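Bemthorpe Residents' Help Board
Laundry and Linens

Red and dark garments in the shared laundry: folding and color transfer

Posted by Hubert Pietrzak

I am responsible for the linen and clothing room at a residence with 35 occupants. Knit garments are laundered each Friday and folded by hand on a wooden table. Two matters require advice. First, the soft red knits do not hold a flat fold; the hems curl and the finished stack leans. Second, I would like to know whether red items may be placed beside dark blue or teal items on the same table prior to storage. Our present written procedure addresses neither point, and I am asked to submit a revised version by the end of February.

3 replies

Aniela Bednarek

With regard to the first matter, the difficulty generally begins at the hem. A stitched hem is thicker than the panel it borders, and when a garment is lifted by one corner the fabric gathers at that point and pulls small puckers into the body of the cloth. Staff should be instructed to lay the garment face down, smooth the main panel outward from the center with the flat of the hand, and only then straighten the hem along its seam.

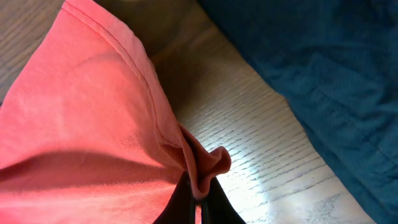

Once the hem lies straight, fold each side inward by the same width and bring the bottom edge up in two stages. A fold made over an existing crease will keep that crease — it should be opened and smoothed before continuing. Stacks in our own linen room are limited to 5 garments, and leaning has ceased to be a concern.

With regard to the second matter, fully dry garments may share a table. Damp garments of different colors should be kept apart, particularly where the red item is new. Please also confirm that the table finish is sound, as damp cloth may mark bare wood.

Leszek Ostrowski

Just roll them. We roll everything here and it fits in the drawer.

Zofia Kalinowski

I concur with Ms. Bednarek on the fold, with one addition. Curling at the hem is often set in the dryer. Remove knits promptly at the end of the cycle, while they are still warm, and fold them within 30 minutes. Where a curl has already set, a cool iron applied through a pressing cloth will usually correct it, subject to the care label.

Rolling, as suggested by Mr. Ostrowski, is acceptable for drawers. It is less suitable for open shelves, where the rolls tend to shift whenever one is withdrawn.

Comment by Hubert Pietrzak

Thank you. The instruction on smoothing the panel before the hem will be entered in the procedure, together with the limit on stack height. Rolling will be permitted for drawers on the upper floor only.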